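Notebook, sim bench, Rurkcombe office
Checks before any run counts as a run

We keep having the same conversation about which episodes are allowed into the set, so I'm writing down what we agreed and what we didn't. Stanisława has read the first half and put her initials by it. The second half is mine and still open to argument.

Rule one stands as it did in October. Every session begins with the gripper open and nothing in it, and you look at the wrist view before you look at anything else. Both fingers in view, clear gap between them. If you can't see both fingers, stop and reset. Don't nudge the arm until they appear, as that changes the start pose and the log doesn't show it.

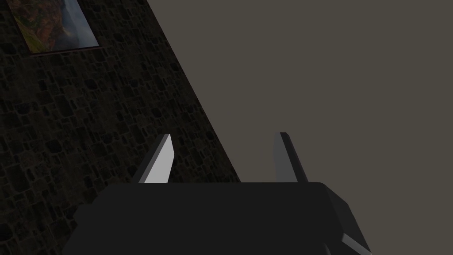
Rurkcombe, 9/5/25

Wrist view passes. Fingers apart, nothing held, stone wall and a bit of the landscape painting behind. It is dim. I've asked before whether we should set a minimum brightness for the wrist view and the answer was no, because the people using the set want dim rooms in it. Fair enough, but then the rule should say so. I've added: "Low light is not a fault. Missing fingers are."

Jamshid's point about background. He wants a start pose thrown out if the wrist view has only blank wall in it, as there is nothing to check the pose against. I agree with the reason but would make it a warning. We would lose too many otherwise. Of the last 1,000 starts he went through by hand, almost 900 had some edge or corner he could use. The rest aren't all bad, they only need the head view next to them.

So, rule two: wrist view and head view are saved as a pair, under one episode number, and neither is passed alone. Jedadex will let you approve them separately. Please don't. That was how the Taipe batch got in with the head view from a different room, and it took me 3 evenings to pull it apart.

Rule three is room dressing. The layout file is fixed for the length of a task. If you move a thing on the table, or swap it, that is a new layout and gets a new name, even if the task never touches it. Same for the pictures on the walls and the bits on the cabinet. I know it feels fussy.

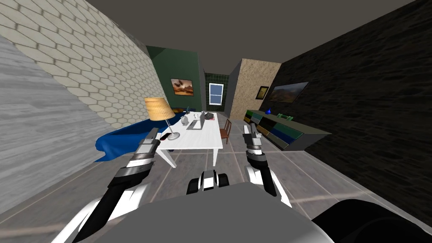 Names go by what a person coming in cold would call the thing. If two of us would call it two different things, write both and flag it, and let the second reader choose. The dark red item at the near left corner of the table is the case in point: I had it as a book, Stanisława had it as a phone. It stays flagged as "phone or book" until one of us opens the asset list. Guessing is worse than a flag, as a wrong name gets copied into every instruction written afterwards.

Also for naming, use left and right as the robot has them from the head view. Not the operator's left, not left on the floor plan. The lamp is front left. The chair is on the right.

Rule four, not agreed. Clearance around tall or thin objects. Firitz has one margin for everything, and I think lamps need their own. With the lamp where it is, any left arm reach across the front of the table has to allow for the shade as well as the base, and the shade leans. Jamshid says the collision check covers it. It covers contact. It says nothing about passing so close that nobody would do it in a real flat, and I thought that was the sort of habit we were trying to keep out. Left for the next meeting.

Housekeeping: cap per layout is 3,000 episodes, then change the layout. Don't rename the old one to get round the cap.

To do
- Stanisława: asset list, the red item
- Jamshid: warning text for blank wall starts
- me: write up lamp margin properly, one page

2 comments
0 shares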